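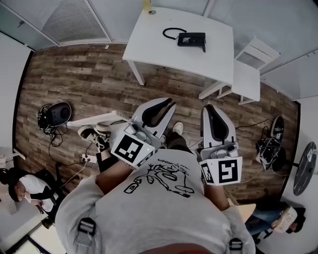 Table, chair and the cords on the left

Cords all over a wood plank floor, where do I even start

Posted by Notburga Hubmann

Hi all. Shared room in the Rendell building, I took it over in January. White square table, white slatted chair, power strip just sits on the floor with a cord going down to it. Black cables in a tangle next to it. More cables on the other side by the round black table. I keep stepping on stuff. Also cant screw anything into the floor or the wall, lease says no. Budget is 80 dollars, less would be nice. What do I buy first? And does stuff like chargers live on the table or not? Right now theres always one black thing with its cable looped up on there and it bugs me.

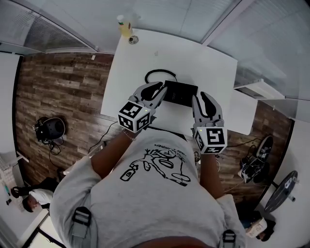

Page last changed: 22 May 2025

Forgot to say, the white tables are plain on top and I don't want sticky residue on them. There's already a small gray mark near the far end of one. Bottle with the yellow liquid stays, don't tell me to move it.

Fabian Moser

Get the strip off the floor first. Everything else is easier after. Clamp-on tray under the table, the kind with two jaws, no screws. Mine was 17 dollars. Measure how thick the top is before you order, mine opens to 2 inches and thats it.

Then unplug everything. Yes everything. Lay the cables out straight, put a tape tag on both ends of each one, plug back only what you use that week. Rest goes in a shoebox. I had 12 left over and knew what maybe half of them were for.

Velcro ties not zip ties. You will want to undo them.

For the one cord that has to cross the floor, a rubber floor cover, low one, no glue. Don't run it under a rug.

Ottilie Gisler

just buy wireless everything

Marlies Imhof

Mostly agree with Fabian, except the tray. If people push those tables around a clamp tray gets knocked, ours came down twice at Vostcombe. I'd put the strip in a box with a lid and slots at the ends, set it against the wall, done. Leave it some air, dont stuff the box.

Table top: one shallow bin, anything with a cord goes in the bin when you leave. Coil it loose, over-under if you know how. Tight wraps right at the plug are what kills them.

Gray mark, try a damp cloth and a drop of dish soap first. Then a melamine sponge, very light, test it under the edge. It can dull a shiny top.

Notburga Hubmann

Thanks! Going with the box, and Fabians tags. Still need a floor cover, does 7 feet come as one piece or do you have to join two?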